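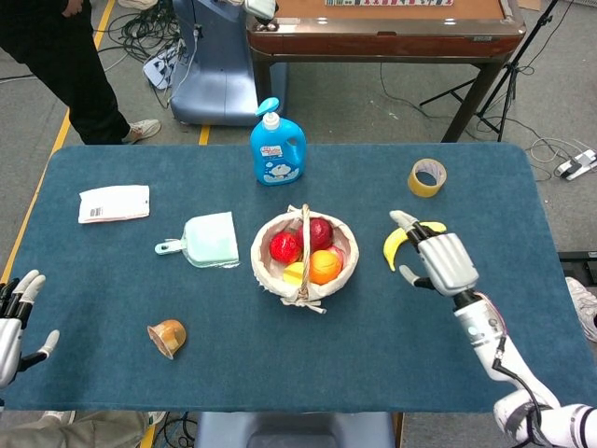 Equipment Requests: Frequently Asked Questions
Reverwood Shared Robotics, updated Oct 1, 2023

Who can submit a request?
Any group with bench time at Reverwood or Gevmont. Send the form to Halina Gajewski and copy your group lead.

When is the deadline?
Requests for the next budget year close in April. Late requests go on the waiting list.

Should I ask for one arm or two?
Start from the task. Picking up fruit and putting it in a basket can be done with one hand. If the basket has to be steadied or moved as well, budget for two arms and two hands from the start. Adding the second arm later means a new mount, new cabling and another safety check.

Do I need a multi-fingered hand?
Ask for one if your objects vary in shape. A round orange, a curved banana and a flat paper packet are three different grasps. 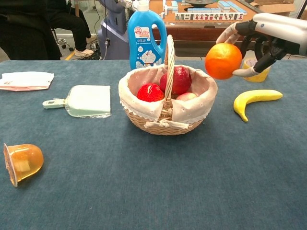

A two-finger gripper costs less to buy and repair, and we can lend you one for 16 days before you decide. Contact Roman Wróbel to book it.

What do people leave out of the budget?
Spare fingertips, power strips, cable covers and shipping. Set aside 10 percent of the purchase price for spares in the first year. Table props go under consumables, up to $470 per project.

How long does delivery take?
Our last arm order through Nowicki took nearly 43 days. Hands are ordered separately and may arrive later.

Can we buy used equipment?
Yes, if the controller still gets software updates. Stanisława Jakubowski has to inspect it before you pay.

Who owns the equipment when the project ends?
It goes back to the shared pool. Drultura projects follow their own agreement, so check with Thitima Tanasarn.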